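Section 4: First pick test with the hand grippers

Do this test after both grippers are assembled and before you start recording. It takes a few minutes and shows whether the jaws close squarely on thin material.

You need:
Both grippers, left and right
One sheet of white paper, large enough to cover most of the table
A clip for the paper
A clear plastic tray
A strip of clear film

1. Lay the paper on the table and smooth it out by hand. Small wrinkles do no harm.
2. Clip the paper to the table edge, well away from the area where you will work.
3. Put the tray on the paper, within easy reach of both grippers.
4. Hold the right gripper over the tray and close the jaws on the film. Squeeze slowly until the film stops slipping, then hold.

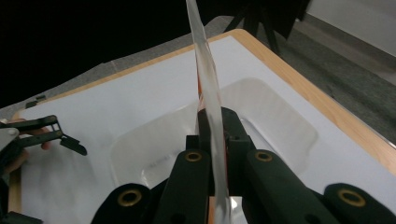 Figure 3. Film held in the right gripper above the tray, left gripper standing by.

5. Hold the film for a count of eight. If it creeps down through the jaws, open them and see Section 3, Jaw alignment.
6. Bring in the left gripper and take hold of the film. Release the right jaws only when the left ones are closed.
7. Lower the film into the tray and let go.
8. Repeat from step 4, starting with the left gripper.

Note: Clear film on a clear tray is hard to see under a ceiling light. Move the lamp or turn the tray until the rim shows up against the paper.

Note: Creased film is fine for this test – the Drolthorpe build uses the same strip over and over. Replace it when it tears.

CAUTION: Keep the fingers of your free hand out of the jaws. The return spring on the Sipos handle closes fast if the trigger is let go.

Write the result on the build sheet with your initials. Questions about the jaws go to Rozália Juhász, anything else to Zsolt Bíró.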